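Pinza paralela Kulotness: dedos largos para dos brazos
Distribuye: Girkska, equipos de ensayo
Ficha revisada en diciembre de 2025

La pinza Kulotness se vende por pareja, con soporte de cámara de muñeca y cable. El par cuesta 288 euros y el plazo de entrega es de 3 semanas.
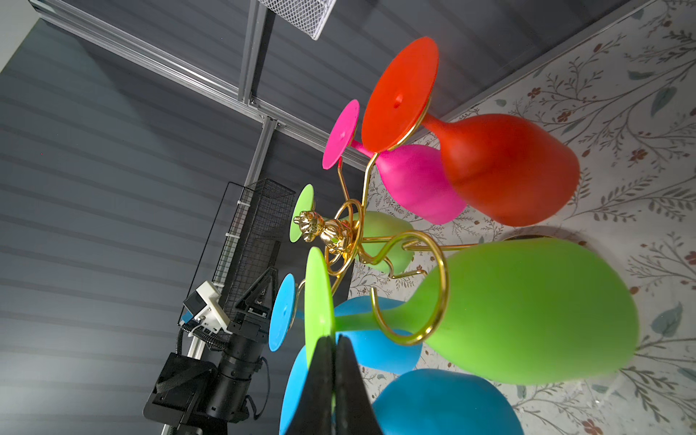
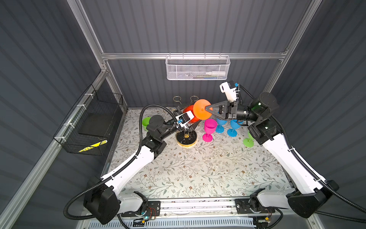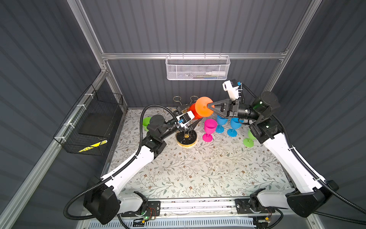
Copas de colores y soporte de alambre dorado, con dos brazos. 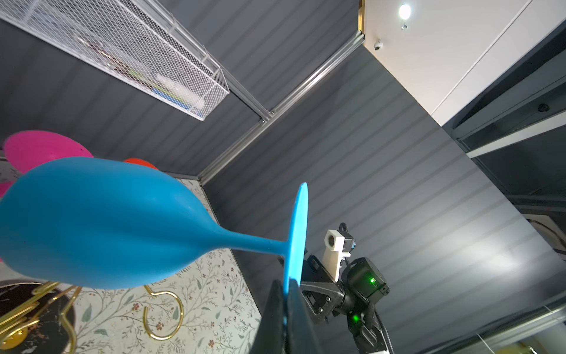 Para comparar los dedos Kulotness con los modelos Lilov y Fakir hemos elegido objetos que no perdonan un agarre mal centrado. Una copa de silicona tiene el pie plano y el tallo delgado, y por eso admite varias maneras de cogerla. En la última foto los dos dedos aprietan la copa azul por el pie, con el cáliz en horizontal, que es la postura que recomendamos probar primero. Los Lilov son más anchos y entran con dificultad entre los alambres. Los Fakir entran bien, pero su goma se gasta pronto; nosotros la cambiamos alrededor de los 900 ciclos.

Incluye: dos pinzas, tornillos, 6 dedos de recambio y soporte de cámara.
No incluye: cámara ni controlador.

Consultas técnicas: Sabina Kodikara, taller de Girkska. Por favor, indique el modelo de su brazo en el mensaje.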